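Hononano Word List, README

Hononano is a plain text list of 3000 everyday kitchen and garden words collected in the valley towns of Piras and Stomatcombe. I love this stuff, and I hope you will too! It began as a box of index cards — the earliest is dated June 3, 1999 — and it has grown every August since.

What you get

words.txt has one entry per line: the word, the town, a short meaning, and a note on how it's said out loud. Fields are split by tabs. 215 of the entries also have a sample sentence, and those are my favorite part (look up the bean words first, there are so many).

kellatmont.txt holds words from Kellatmont, kept apart for now while I sort out the spelling. Expect doubles. 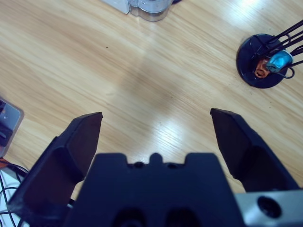
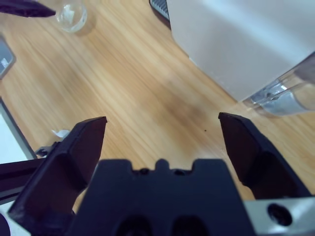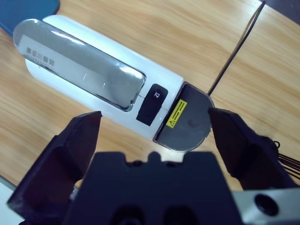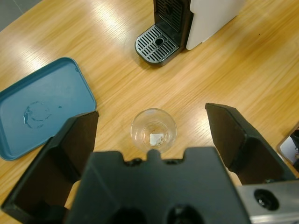
Light wood tabletop, four views. The white handheld device is in the third.

Known problems

Piras spellings changed between versions 2 and 3, so old scripts may miss words ending in a double vowel. The stress marks in Stomatcombe entries are patchy. A few meanings just say "see mother's note" and I'm still hunting for the notes.

Using it

Free for any use, including classes and games. Please keep the town column with the words — a Piras word without its town loses half the fun! Corrections are very welcome, one per message, with the line number.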